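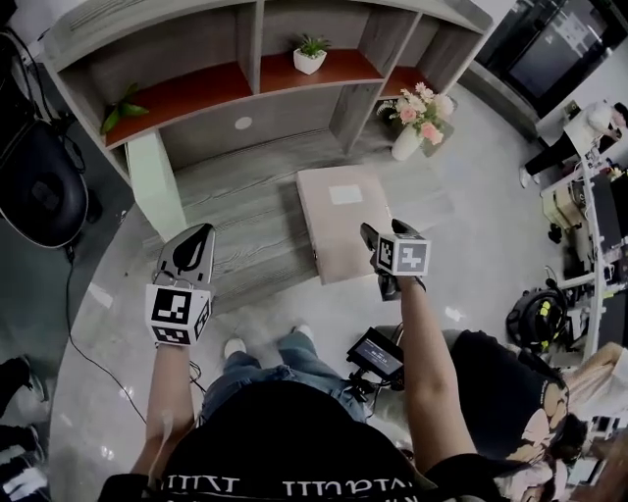

**Ellura_M**
Which version of the Masanja documentary is on the library's streaming service, the festival cut or the broadcast cut?

**Wendy Cropper**
The broadcast cut. The festival cut runs 30 minutes longer and keeps the prologue on the 1781 harbour trial. Check the end credits - the broadcast version lists Dasero as distributor, and the festival version lists Bidari.

**bidari_fan**
I think mine had the prologue? Watched it in March on DVD though, so maybe no help. Disc 2 has the interviews. Colour looked a bit washed out on my telly.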